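Glass Bowls, Coffee Machines and Sticky Labels: Small Jobs for a Slow Morning

Posted 2025-08-18 in Kitchen Tips

I have been meaning to write up my coffee corner notes ever since we moved the capsule machine off the counter and over to the wooden table by the window, and then the summer got away from me, as it does every year! So pour yourself something nice and we'll get to it. Most of this takes a few minutes and things you already have under the sink.

Let's start with labels, since I get more mail about those than anything else. A paper sticker on a glass bowl comes off best if you leave it alone for a while first. Lay a cloth soaked in hot tap water over it, go and do something else for 30 minutes, then roll the paper away with your thumb. If a gummy patch stays behind, rub in a little cooking oil, wait, and wash with dish soap. Please don't go at it with a knife. I did that to a perfectly good salad bowl from the Drinenum outlet and I still see the scratch every time I toss lettuce.

Cloudy glass is a different matter and usually means hard water. Warm white vinegar, a soft cloth, a good rinse, and dry it right away with a towel that hasn't been through the wash with fabric softener (that's where the streaks come from, in my house anyway).

Now the coffee machine. Unplug it and let it cool before you clean anything. Wipe a glossy white housing with a barely damp microfiber cloth and one drop of soap, and skip the scouring powder, which dulls the shine for good. Empty the used capsule bin every day if your family drinks the way mine does. For descaling, go by the booklet that came with your machine and use what it recommends. I write the date on a bit of masking tape inside the cupboard door, and the next one is due in September.

A clear glass bowl near the machine is my favorite place for fresh capsules, sugar packets or those little cookies. You can see when it's getting low! Do tip it out now and then, though, because scraps of paper and torn packet corners end up in the bottom and stay there for weeks.

As for the table, a honey-colored top with a shine on it shows every ring. I keep a cork mat from Idahosa under anything that drips, and I wipe along the grain, never across. Felt pads under the heavy things are well worth it too. A pack of 26 cost me 4 dollars and I still have a few left in the junk drawer.

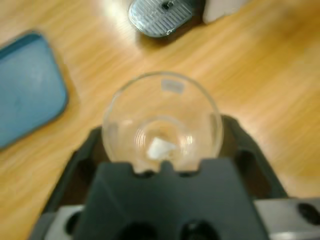
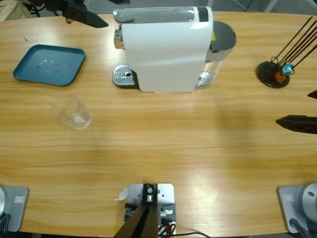 Clear glass bowl with a scrap of paper still in it, first picture; white capsule coffee machine on the wooden table, second picture.

Next time I'll get into wooden spoons and what to do when they go fuzzy.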